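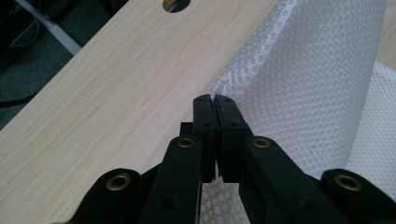
그림 3. 핸드헬드 그리퍼로 흰색 메시 원단의 가장자리에 접근한 상태(그리퍼 측 시점).

3.2 수집 절차 및 점검 기준

변형 물체의 조작 데이터는 작업자 간 파지 습관의 차이가 그대로 누적되므로, 수집 이전 단계에서 절차를 문서로 고정할 필요가 있다. 본 연구는 Durnstead 규약 초안을 기준으로 삼되, 직물 작업에 맞지 않는 조항은 Novcombe 부속 지침으로 대체하였다. 파지 판정은 손가락 끝의 상태를 기준으로 한다. 그림 3과 같이 두 손가락 끝이 맞닿아 있고 원단의 가장자리가 손가락에 접한 경우, 그리퍼 측 영상만으로는 원단이 물려 있는지 확정할 수 없다. 이러한 구간은 '접촉'으로 표기하며, '파지' 표기는 두 손가락 사이에 원단이 확인되는 구간에만 허용한다. 링크부의 회전 관절은 수집 시작 전에 유격을 점검하고, 유격이 허용치를 넘는 장치는 해당 회차에서 제외한다. 메시 원단은 조직의 개구부에 손가락 모서리가 걸릴 수 있으므로 걸림이 발생한 구간은 별도 코드로 남긴다.

양손 작업에는 추가 조항이 적용된다. 작업자는 두 그리퍼를 모두 착용한 상태에서 영점을 확인하며, 한쪽만 재보정한 경우에도 양쪽의 기록을 새로 시작한다. 케이블은 전완을 따라 몸 쪽으로 내리고, 원단 위를 가로지르는 구간을 최소화한다. 소매가 긴 의복은 허용하되 소맷단이 그리퍼의 가동부에 닿지 않아야 한다. 머리 위치의 시점에서는 작업대의 네 변 중 최소 2개가 식별되어야 하고, 원단의 외곽이 양손에 가려지는 시간은 회차별로 기록한다.
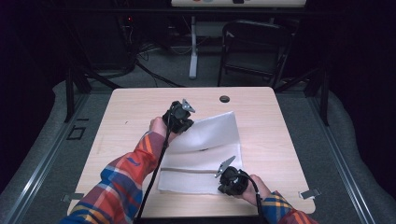
회차의 종료 조건은 원단의 최종 형상이 아니라 양쪽 그리퍼의 이탈 시점으로 정의한다. 접힘선이 목표 위치에서 벗어난 회차도 폐기하지 않고 결과 등급만 낮추어 보존한다. 한 회차의 상한은 90초이며, 이를 초과하면 자동으로 분할된다. 표기는 검수자 2인이 독립적으로 수행하고, 불일치 구간은 Rosser 판정표에 따라 조정한다. 예비 수집에서 확보한 회차는 거의 800건이며, 이 중 접촉과 파지의 구분에서 생긴 불일치가 가장 많았다. 해당 구간은 Kikwood 저장소에 원래 표기와 조정 후 표기를 함께 보관하였다. 판정표의 개정 이력은 부록 B에 수록한다.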